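**Drawers on a new dresser stick at the back - send it back or fix it?**

Posted in Furniture & Storage

I bought a Bodin six-drawer dresser from Akora in April. Solid pine frame, painted drawer fronts, metal runners with a little plastic roller at the back of each one. I put it together myself over two evenings and it went fine. It looks good and it is square as far as I can tell with a tape.

The trouble is the two lower drawers. They slide in smoothly until the last inch or so, then they catch and need a shove. If I lift the front of the drawer slightly as I push, it goes in without a problem. The top four are fine. I have swapped the lower left drawer with the one above it, and the spot still sticks, so I don't think it's the drawer.
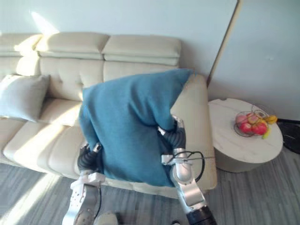 The other thing is that it sits on an old floor that slopes toward the window. I put a folded piece of card under one front foot and that stopped the rocking, but it made no difference to the drawers.

I wrote to Akora and they offered either a full return, where I have to take it apart and box it up again, or a small refund if I keep it. I threw out most of the packaging. I would rather keep it if this can be fixed at home, but I don't want to take the refund and then find the frame is warped. Has anyone had this with the Bodin, or with anything using the same kind of runners?

Also, is it worth waxing metal runners? My mother always rubbed a candle on wooden ones.

**posteo_gate** (3,695 helpful votes)

Swapping the drawers was the right thing to do first. If the fault stays in the same place, it is the runner in the frame or the frame itself, and most of the time it is the runner.

Take both lower drawers out and look at the screws that hold the runners to the sides. Each runner on this type has three. The back one is hard to get at once the back panel is on, and it often goes in at a slight angle, so the head stands proud. The roller on the drawer rides up on the head and stops. Lifting the front of the drawer changes the angle just enough to clear it, and that fits with what you wrote.

To fix it:

1. Take the drawers out and empty them.
2. Run a fingertip along the inside of each runner to the back. A raised screw head is easy to feel.
3. Back that screw out fully. Don't try to tighten it where it is.
4. Push a wooden toothpick with a dab of wood glue into the hole, snap it off flush, and leave it overnight.
5. Put the screw back in straight, by hand, with a short screwdriver.

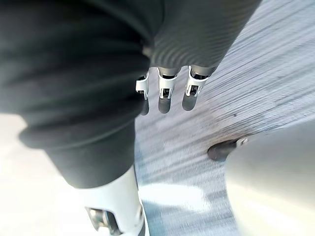

**drawerful** adds that you should check the runners are the right way around before doing any of this. The left and right ones look nearly the same in the bag, and there is a small L or R stamped near the front. I had one pair reversed on a nightstand and it stuck in just the same way. It took me a month to notice. Swapping them over was a ten-minute job and I didn't need glue.

Don't put candle wax on metal runners. It picks up dust and lint and ends up as a gray paste. A wipe with a dry cloth is enough, and if they squeak use a little silicone spray on the cloth, not straight on the runner.

On the floor, card will squash down over time. Use a plastic shim or a screw-in foot. The dresser needs to be level side to side *and* front to back. Measure the diagonals across the back too. If one is longer than the other by more than 5 mm, loosen the back panel, push the frame square and pin it again. I'd do that before deciding about the refund.

**vundivdale_resident** (22 helpful votes)

Send it back. I had a wardrobe from them and the door never closed right. You can get plain boxes from the recycling center in Vundivdale, or wherever your nearest one is, and they don't check if it's the original packaging. 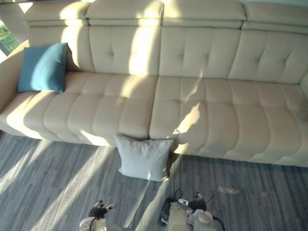 *4 min read · 2,421 views*

**Update from the original poster**

Thanks, all. The runners were the right way around, L on the left and R on the right. The back screw on the lower left one was sticking up, and I could feel it as soon as I put my hand in. I did the toothpick and glue last night and that drawer now closes with one finger.

The lower right one is better but not perfect. The screw there was flat, so I measured the diagonals as suggested and the frame is out by a bit under the figure given above. I have ordered a pack of plastic shims and will level the whole thing before I touch the back panel.

I did ask Akora if the refund offer would still stand in two weeks and they said yes, so there's no rush. I am leaning toward keeping it. If the right-hand drawer is still catching after the shims go in, I'll take the back off and post the measurements.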